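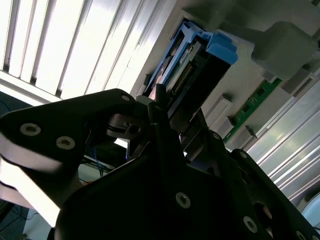

A gripper finger close to the lower end of a blue-handled drive caddy. Flekar treats the approach to a caddy as a phase of its own.

Flekar is a software package for planning and controlling robot arms that take computers apart and, on better days, put them back together. It was written at Kavholm, a small automation workshop, under the direction of Bleddyn Edwards, and is used mostly for the removal of drives, cables and memory from desktop machines. The name has no agreed meaning. Edwards has given several.

Background

The first version was a script of fixed positions which assumed that every computer case would arrive in the same place and that its cables would stay put. The cables did not oblige. A second version added vision, and was largely thrown away in August of the same year, leaving only its log format and a folder of settings that later releases still read for reasons the manual describes as "historical".

Structure

The perception module, Erkov, takes pictures from a camera at the wrist and labels what it finds as latch, connector, board, cable or metal. A sixth label, "other", was added as a precaution and quickly became the most popular. Erkov was trained on 3,199 hand-labelled views, of which 1,797 contain at least one cable crossing something more important.

The planner works backwards from the part to be gripped. It proposes up to 600 approach paths, discards those that pass through sheet metal, and ranks the rest by how much room they leave for the hand. Fingers are easily fitted into a computer; the knuckles behind them are the usual source of grief, and early releases left them out of the collision model altogether.

Cable handling

Rigid parts are planned for in the ordinary way. Cables are given a "nuisance volume", a padded region which the arm may enter slowly but not quickly. The size of the padding can be changed in the settings file, where the default is accompanied by the comment "please don't".

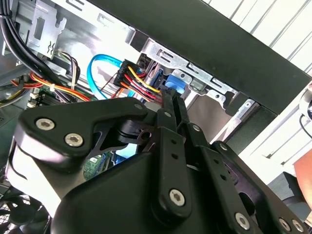
Finger tips closed around a connector just below the drive bay, with coloured power wires and a light blue SATA cable near by.

When a connector is the target, its own wires are taken out of the nuisance volume, an exception missing from version one, which accordingly refused to touch any connector at all.

Control

Once the fingers close, control passes from the planner to a force loop named Munasinghe, which follows resistance and ignores the camera. The loop stops after 3,000 cycles without progress and reports "part declines". This message has been the subject of several requests for change, all of them closed by Edwards.

See also

Motion planning
Visual servoing
Force control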